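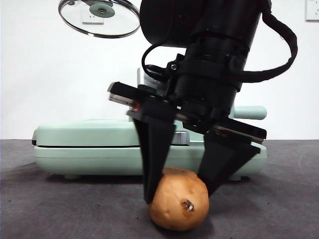
Page last changed in April, 10:30 p.m.

Potato eye

The eye of a potato is a bud on the surface of the tuber, set in a shallow hollow and able to grow into a new stem. Eyes are more numerous toward the end farthest from the parent plant. In storage they remain dormant for a period that depends on variety and temperature, after which sprouting begins. Bruises may resemble eyes, as both can leave a dark mark on tan or golden skin.

In the kitchen, eyes are removed with a paring knife or the tip of a peeler. Sprouts and green areas are cut away, and badly sprouted tubers are discarded. For planting, large tubers are divided so that each piece carries at least one healthy eye.

Related articles
Tuber
Seed potato
Potato storage
Vegetable peeler

This site uses cookies. By continuing to browse you accept their use.

© Clokulia. Contact | Back to top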